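拼木台面早餐位：烤面包机、盘子和圆垫怎么摆，木面怎么养护

提问者：木蜡油第三遍
发布于 2025年9月22日

台面是浅色拼木，四周有黑色金属框，框比木面高出一点。平时在上面做简单早餐：烤面包、谷物圈、苹果，不开火。台面长132厘米，靠后一侧放双槽烤面包机，电源线从机身后面走。

目前的问题：
一，面包屑和谷物碎集中在金属框与木面的接缝里，抹布擦不到。
二，灰色圆垫放久以后，垫下木色与周围不一致。
三，盘子和碗的位置不固定，操作区越用越小。

台面二月份上过一次Golska木蜡油，之后只用湿布擦。近况见三张图。

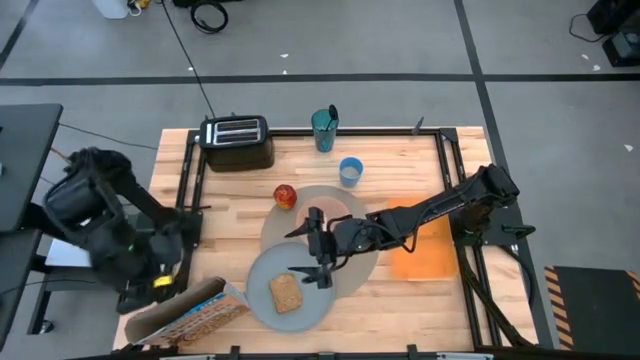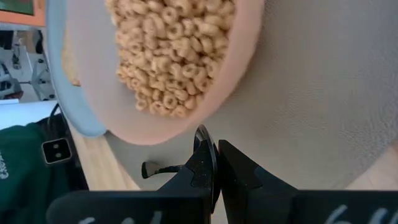
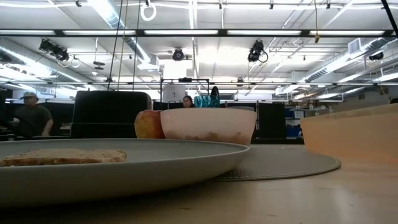 想请教：接缝用什么清理，要不要打胶封死；圆垫是换材质还是取消；烤面包机能否长期固定在后角。预算不高，不考虑更换台面。

Fredy Escobar
按顺序回复。

接缝不建议打胶。拼木随湿度横向胀缩，硬性胶封死后容易开裂或把边部顶起。先用扁吸嘴吸，再用干硬毛刷顺缝方向刷，最后用拧干的布收一遍。每周2次足够。若一定要填，选可剥离的软质密封条，压入即可，不涂胶水。

圆垫的问题在于长期遮光和闷潮。木蜡油表面受光会变色，被盖住的部分变化慢，色差由此产生。处理办法：用完把垫子立起晾干，木面敞开放置。已有色差的区域用320目砂纸顺纹轻磨，除尘后薄涂一层木蜡油，擦净余油，等完全固化再放东西。局部磨可能留下边界，介意的话整面一起磨。

烤面包机可以固定在后角，但要满足两点：机身与墙面、窗帘等可燃物留出说明书规定的间距；电源线不跨过操作区，也不压在机身底下。屑盘每次冷却后倒掉，接缝里的屑会明显减少。上方不要装搁板。

分区方面，后排放电器和杯子，中间放碗，盘子靠近操作者一侧。谷物倒入碗中时把碗放在垫子中央，散落物留在垫上，收拾时连垫一起端走抖掉。

小北货架
我家也是拼木台面，买过Tirnska的硅胶垫，303那款，不吸水，好冲洗。缺点是太滑，碗容易跑。后来换回布面的，用完挂起来，色差没有再加重。苹果别直接放木面上，洗完擦干再放。

zhuomian_620
同意不打胶。我打过，半年后胶条翘起，铲胶又伤了木头。

另外楼主说只用湿布擦，注意布要拧到不滴水，擦完再用干布过一遍。木面吃水以后毛刺会立起来，越擦越糙。

木蜡油者：补充回复
提问者：木蜡油第三遍
已按第一条回复买了扁吸嘴和硬毛刷。整面打磨等天气干一些再做。软质密封条的宽度还没量，缝宽前后不一致，有没有可以现场裁的型号，麻烦知道的说一下。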